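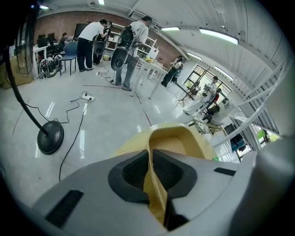
*Workspace floor with a fan stand and a power strip.*

# Offline maps in Vitlow: frequently asked questions

Applies to Vitlow 9 on phones and tablets. The desktop viewer has its own page.

## What is an offline region?

A rectangular area of the map saved to your device. It holds roads, place names, address points and the routing graph. It does not hold satellite imagery, live traffic or user reviews.

## How much space does a region need?

It depends on road density. The Bamier city region takes 625 MB. The Stulletti valley region covers more land and takes 789 MB with contour lines turned on. The size is shown on the download screen before you confirm.

## Can I move regions to a memory card?

Yes, on devices that support one. Go to **Settings > Storage > Map data** and choose the card. Existing regions are moved, and the app can't be used for navigation until the move completes. Do not remove the card during this step.

## Does search work without a connection?

Street names, house numbers and map categories (fuel, parking, pharmacy) work. Opening hours are shown as of the last update. Spelling correction needs a connection, so type names exactly.

## Why is my offline route different from the online one?

Offline routing uses posted speed limits and average turn delays. Online routing adds traffic and current closures. The two can differ by a few minutes or take different roads entirely.

## How often are regions updated?

Once a month. Map data is compiled by Vakulenko and checked by us before release. Only changed tiles are downloaded. A region that has not been updated for six months still opens but is marked with a gray clock.

## What does error 1078 mean?

The region file failed its checksum. Delete the region, restart the app and download it again over Wi-Fi. If the error returns, clear the tile cache under **Settings > Storage**.

## Does GPS use mobile data?

No. The position comes from satellite signals received by the device. The first fix may be slower in airplane mode, as assistance data can't be fetched.

## Can I share a saved region with another device?

No. Regions are tied to the device they were downloaded on. Saved places and routes can be exported as GPX from **My places > Export**.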